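家里储物间的层架怎么分层？托盘和小零件老是混在一起

Anca Sârbu 发表于 周一
浏览 3884 次

大家好，第一次在这里发帖，写得啰嗦的话先请多包涵。

我和先生在 Vusetstead 做一点小生意，卖自己组装的小摆件，货和包材全堆在楼下那间铺了地毯的小房间里。去年秋天买了一组 Ronar 的金属层架，当时想着有了架子总该整齐了吧，结果用了大半年，架子倒是满的，东西还是找不着。黑色的塑料托盘大大小小叠成一摞，每次要用的那个一定压在最底下；小方盒子和圆形的金属小件混在一块儿，发一单货我要在架子前面蹲好久。收到的快递更不用说了，拆了一半的、还没拆的，沿着墙根排了一溜，我婆婆来的时候差点绊一跤，把我吓坏了。

我想请教有经验的朋友几件事：托盘到底是叠着放好，还是排开放好？小零件要不要都装进盒子里？还有没拆的快递纸箱，放架子上占地方，放地上又碍脚，大家都是怎么安顿的？预算不多，最好不用再买新架子。先谢谢各位了！

Rosaire Carrier 的回复
被采纳 · 45 人觉得有用

Anca 你好，看你的帖子我忍不住笑了，因为你那间小房间跟我三年前的简直一模一样（连地毯都一样！）。我慢慢说，你泡杯茶慢慢看。

先说托盘。我以前也是整摞叠起来，觉得省地方，后来发现叠得越高越懒得去拿，最后干脆去买新的，越买越多。现在我的办法是全部放在最上面一层，一个挨一个斜斜地错开排，后一个的边稍微藏在前一个后面，像洗碗架上的盘子那样。这样占的长度比平铺少得多，伸手就能抽出想要的那一个，旁边的也不会跟着倒。常用的那只单独放在靠外边的地方，别跟它们挤。

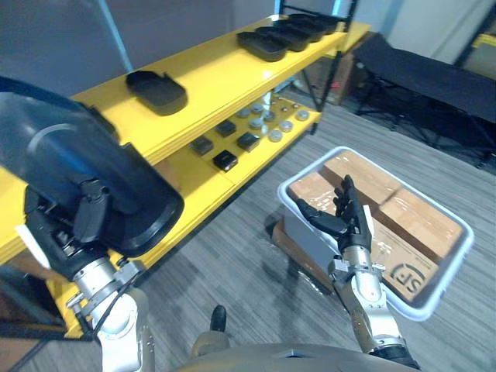 上层错开排托盘，下层放小方盒和圆形金属件，快递盒先进白色塑料箱

下面那层我留给小东西。小方盒子不要摞，就平平地摆成一片，一眼看过去就知道哪个位置空了。圆的金属小件我没有装盒，直接在层板上一排一排摊开。你可能会担心乱，其实颜色亮的层板反而帮了大忙，银色的小件放在黄色上面特别显眼，少一个马上看得出来。如果你的架子是深色的，铺一张浅色的纸也行，我妹妹就是这么弄的，效果差不多。

再说快递盒。我的规矩是不拆的不上架，统统进一个白色的塑料箱，圆角、边沿高一点的那种，装满了就必须坐下来拆，不许再往旁边放第二个箱子。这一条我自己也破过戒，圣诞节前那阵子实在没办法，但平时真的管用。箱子底下垫一块压平的旧纸板，拖来拖去不刮地毯，底下脏了换一块就好，反正家里最不缺的就是纸板。大盒子先竖着靠一边放，小的再往剩下的空里塞，比随手扔进去能多装不少。拆下来的透明塑料膜我会先放在箱子旁边，等攒一小堆一次收走，要是每拆一个就跑一趟垃圾桶，一下午就没了。

还有一个小心得，整理的时候别一上来就把整个架子搬空。我第一次就是这么干的，搬空以后地上连脚都没处放，晚饭都是站着吃的。一层一层来，先上层，弄完了歇一歇再动下层，这样就算中间有人按门铃，房间也不会变成战场。

祝你顺利，弄好了记得回来说一声，我很想知道你婆婆满不满意！

Khairul Entili 的回复
12 人觉得有用

楼上说得很细了，我补充两点。

第一，重的放下面。托盘是空的放上层没问题，里面要是装了金属件就别往上放了，拿的时候一歪，整盘掉下来砸脚可不是开玩笑的，我是砸过的人。

第二，贴标签。我用的是 Prolum 的那种小标签纸，一卷用了好久还没用完。贴在层板的边上，不要贴在盒子上，盒子会换地方，层板不会。字写大一点，家里别人帮忙的时候也看得懂。我家先开始只有我一个人知道东西在哪儿，我一出门电话就响个不停，贴了以后清静多了。

至于要不要再买架子，我看先别急，把现在的理顺再说。

Osvaldo De Luca 的回复
2 人觉得有用

我家用 Cirillo 的抽屉柜，什么都往里一塞，关上就看不见了，哈哈。不过找东西的时候也是真的看不见。要是你有地方，可以考虑一下，没地方就当我没说。

Anca Sârbu 的留言

谢谢大家！Rosaire 你写得太仔细了，我念给先生听，他说垫纸板这个主意他怎么没想到。昨天晚上先把上面那层弄完了，托盘错开排真的好拿很多，下面那层还在跟小零件奋斗，层板是灰色的，今天打算先找张白纸铺上试试。Khairul 说的标签我也记下了，等周末女儿回来让她写，她的字比我好看。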